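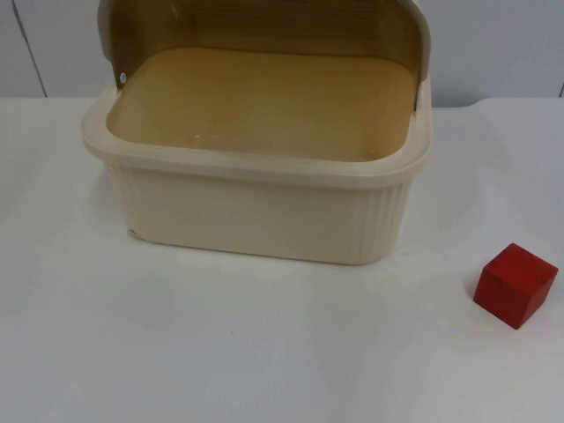 Two colleagues told me they doubt that a method trained on one cube can learn the lid too.

I had the same doubt before I tried Cerora, the learning method from Plutden for small table tasks. Training used 43 demonstrations and 2,000 steps, and we ran it with a bread box and a red cube. Picking the cube became reliable early. Closing the lid was weaker, and the finger often stopped too high.
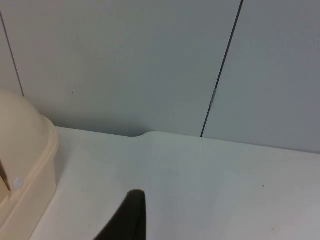
Wrist view, gripper finger over the table

The manual is short and sometimes unclear about camera settings. I recommend the method for pick and place, but for lids I would wait for the December version.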